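Ranger des feutres, 63 fois de suite

Lundi matin, me revoilà derrière les rideaux noirs avec mes deux pinces, une dans chaque main. Pour ceux qui débarquent sur le blog : depuis le mois d'août je passe une bonne partie de mes semaines à enregistrer des gestes pour Fosano, notre petit projet d'apprentissage par démonstration. Je fais le geste, les capteurs notent tout, et ensuite le modèle essaie de se débrouiller avec ce que je lui ai donné (le pauvre).

La tâche du moment a l'air idiote : prendre un feutre, l'amener au-dessus d'une boîte à compartiments, le lâcher dans la bonne case. Sauf que la boîte est transparente, et le transparent, pour une caméra, c'est la plaie. Rami Awwad, qui entraîne les modèles chez nous, y tenait absolument. Selon lui, tant qu'on ne montre que des objets bien opaques et bien colorés, on se raconte des histoires. Bon. Il a raison, mais ce n'est pas lui qui tient les pinces ! 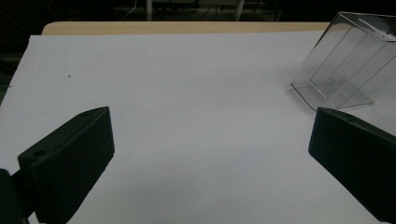

La boîte transparente vue depuis une des pinces, doigts grands ouverts.

Le truc qui m'a pris le plus de temps à comprendre, c'est la vitesse. Au début j'allais beaucoup trop vite, comme si je rangeais mon bureau à la maison, et à la relecture on ne voyait presque rien de l'approche. Maintenant je compte 3 secondes dans ma tête entre le départ et le moment où je ferme les doigts. Je change aussi la position de la boîte à chaque essai, un coup à gauche, un coup de travers, un coup presque au bord, sinon le modèle apprend l'endroit par cœur et panique dès qu'on la décale un peu.
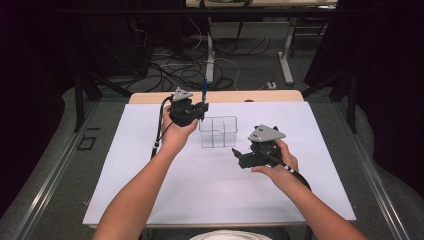
L'autre difficulté, c'est de travailler à deux mains sans tricher. On a vite envie de lâcher une pince et de redresser le feutre avec les doigts, surtout en fin de série. Interdit, évidemment. Quand ça rate, je garde la prise quand même, avec une étiquette « raté » : Rami s'en sert pour apprendre au modèle à se rattraper.

Bilan de la série : 63 démonstrations, dont quatre à jeter pour de bon (un câble coincé sous le coude, une fausse manip, et deux où j'avais oublié de lancer l'enregistrement de la pince droite, bravo moi). Et les avant-bras en compote. Je fais une pause toutes les vingt minutes et je vous conseille d'en faire autant si vous vous lancez là-dedans.

La prochaine fois, on attaque le couvercle. J'ai déjà mal aux poignets rien que d'y penser.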